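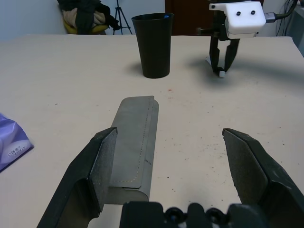
Figure 1. Gray fabric pouch and black cup on the worktable.

Where Does the Desk Stuff Go? Project report, second term
Nest Watkins, with Tegwen Mostyn and Berwyn Parry

How we got the topic

Our class had to pick one everyday annoyance and spend the term trying to make it smaller. Tegwen wanted noise in the hallways, Berwyn wanted the bus line, and I wanted tables. I won, mostly by talking the longest. We share the study room at Landeg with two other classes, and by the middle of the afternoon you can't put a notebook down without moving something first. Pouches, cups, chargers, a scarf that has been there since March.

Our question ended up as: if people have a soft pouch for their small things and a set place for their cup, does the table stay clear longer? Ms. Kettle made us cut it down from a much bigger question about habits, and she was right, although I argued about it for two days.

What we used

We kept to light-colored tabletops because small stuff shows up on them. Berwyn wanted to try the dark table by the window too, but we kept losing pens on it during the practice run and gave up.

For the pouches we went with gray fabric. I sewed the test ones at home on my aunt's machine, which is older than she is (her joke, but I'm keeping it). The pattern is simple: one long piece with a folded edge and a line of stitching close to the fold. Straight lines I can do. Curves are another matter, and if you look at the near end of the pouch in Figure 1 you'll see the edge curls and sits a little open. Several people told us they liked an open end like that because they could get a pencil out with one hand. Tegwen hated it. She likes things shut.

The cups were whatever people brought, plus a few tall black ones so that everybody had something to put down. A tall cup that gets narrower toward the bottom doesn't need much table, but people leave a huge space around it anyway, I guess because they're scared of knocking it over. We hadn't planned to look at that at all and it turned into my favorite part.

What we did

We had 20 students from the two classes. For the first half of the project they used the tables as usual. For the second half each person got a pouch and we asked them to keep their cup toward the back of the table, away from their writing hand. We didn't remind them after the first session. Berwyn wanted to put up signs and we voted him down – a sign would have been testing the sign.

Each session lasted 50 minutes. At the end we scored every place at the table from zero (can't open a book) to four (totally clear). Two of us scored separately and then compared. Tegwen and I agreed most of the time. Berwyn scores everything one point too low, so we had him do the timing.

What we found

The pouches helped, but less than I hoped. Pens and erasers mostly disappeared from the tables. Papers didn't, and papers were the real problem all along. A long pouch also takes up room itself, and a lot of people laid theirs lengthwise, pointing away from them, right where a second book would go. When we asked why, one girl said it felt like a ruler and looked neater that way.

The cup rule worked better. With the cups at the back, people spread their work out in front and our scores went up at almost every place. The two places that got worse belonged to people who kept moving the cup forward to drink and never put it back.

What went wrong

I ran out of gray thread, so two pouches have a different color on the inside. Ifor Owen was out sick for three sessions and we had to leave his place out of the results. We also forgot to score the corner table once, and I'd rather say so than make up a number.

What I'd change

Shorter pouches, for sure. I'd also give people a tray for papers and see if that does more than the sewing did. Tegwen wants to try a closed end with a button. She can sew that one herself – I've offered her the machine, and my aunt says Saturday mornings are out but any evening is fine.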